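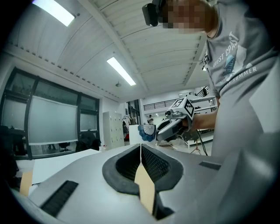 # Jikovis Hand Gripper Pair

We build the Jikovis in Rillinport and we use it ourselves, every working day, so most of what's on this page comes from our own benches. It's a matched pair of hand-held grippers, left and right, and what I love about it is how little stands between opening the case and getting to work!

## Setting up a pair

Set both grippers on a clear table and look at the marker cubes first. A cube should sit square on its mount with no play at all. If it rocks, tighten the base screws a quarter turn each, going corner to corner. Wipe the marker faces with a dry cloth - no alcohol, it dulls the print.

Next, squeeze each gripper slowly through its full travel. Both fingers should meet flat along the pads. Petrică Văduva, who designed the jaw, likes to close them on a strip of copy paper and tug. If the paper slides out on one side, shim that pad.

Then run the practice task. Ours is a microwave-like appliance with the door open, and it's a great one, with a tight opening and a knob right beside it (people always clip the door the first time).
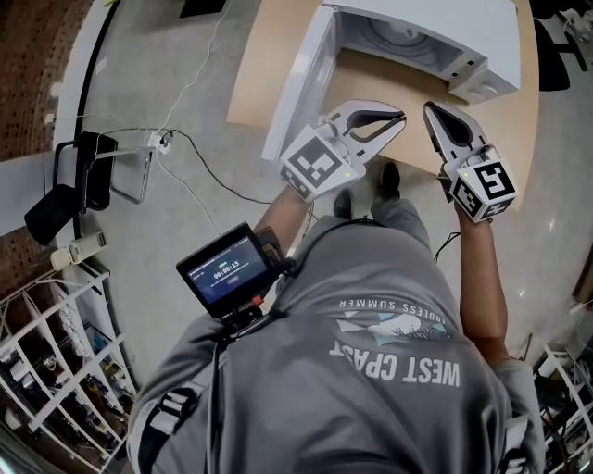 *Both grippers up at the microwave-like appliance, indicators green, timer at 00:00:15.*

## Looking after it

- Brush out the jaws after every session. Lint gets into everything.
- Change the finger pads every 20 hours of use. The kit has enough for 9 changes.
- Check the cable where it leaves the grip, and leave slack at the wrist.
- Store the grippers with the jaws open.

Our oldest pair, nicknamed Bogdan, has logged 1,219 sessions and is still on its first set of springs. Dexter Begay stripped it down in September and found one worn bushing - that was it!

## Spares and repairs

Pads, springs, bushings and cubes are all stocked at our Sturkent workshop. Part 32 is the full jaw assembly, which swaps out with one hex key. For anything past that, write to Ileana Dinu at the repair desk and include the serial number from inside the grip.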